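Second Life for the Office Computer
October 16, 2025

Most office computers are retired long before they stop working. The town of Eltow replaced 305 desktops in January, and under earlier practice the old machines would have gone directly to a scrap dealer. The town library asked to keep them.
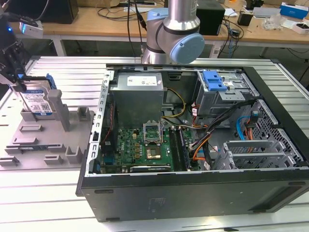
The library's lending program, known as Marar, now places refurbished desktops with households for terms of up to 14 months. Borrowers pay no fee. Each household receives 3 introductory lessons in the reading room, and evening sessions are offered in January and again in the fall.

Sreekumar Pai, who directs the program, said that demand has been strongest among adults returning to school. "Many of our patrons had been writing term papers on a telephone," he said.

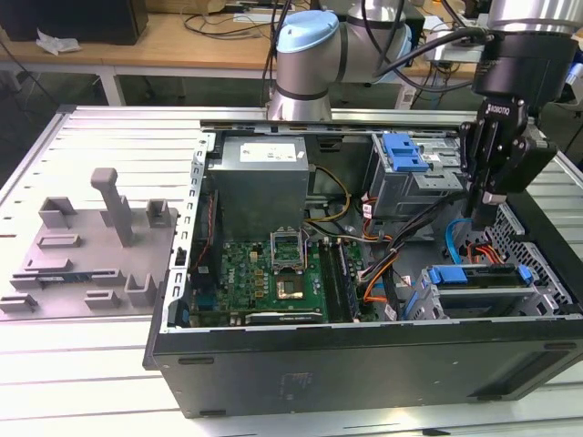

The neighboring town of Lenik will open a similar program next year with 6 branch libraries taking part. Applications will be accepted at any circulation desk.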